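Testing kitchen manipulation before the hardware arrives

Gus Hutchins has spent most of his working life on arm controllers, the last part of it at Zenbridge, where he looks after Coltach, the company's simulated kitchen package. Coltach is sold by the seat to teams that train and check manipulation policies in software. We spoke to him in August, shortly after the current release.

The package contains 40 kitchen layouts and 14 task families. Each layout is a full room with fixed appliances, cabinets and counters, and the arm can be mounted at any of several base positions. Hutchins regards base position as the setting that new users most often get wrong.

"People put the arm in the middle of the room and then wonder why the planner fails near the wall," he said. "Beside the stove you have a counter at one height, a cooktop next to it and a microwave hanging over the back. The elbow has to go somewhere."

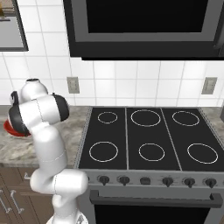 The arm beside the stove in a Coltach kitchen.

Collision geometry is stored separately from the visual mesh. Hutchins said the earlier release used one convex hull per appliance, which closed off the space under wall units and made some reaches impossible. The current one breaks each appliance into smaller hulls. Load times went up, and he does not expect to get them back soon.

Grasping is handled by a contact module licensed from Assefa. Users can set friction per object and per fingertip. The default for both is the same value, a choice Hutchins called "conservative, and a bit lazy on our part."

"If you are picking up something small and chunky, the defaults will carry you," he said. "Lift it off the stone, hold it over the counter, fine. Thin items are where you need to go in and tune."
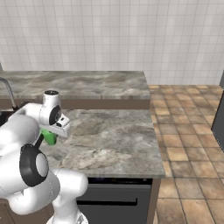 A standard evaluation is 100 episodes per task, with object pose and counter texture changed between runs. Results are written as plain text logs, one line per episode, with a separate file for contact forces if the user asks for it. Playback from any viewpoint is included. Export to Tudell, the scheduling tool many of his customers already run, is included as well, though it does not yet carry camera settings across.

A seat costs $1640 a year. Liquids and cloth are not supported, and drawers open only along a straight rail with no play in it. Asked which of these he would fix first, Hutchins picked the drawers.

"Real drawers stick," he said. "Ours never do, and a policy trained on ours will pull too gently. We have a friction model for the rail in testing now. It will ship switched off, and you turn it on in the layout file."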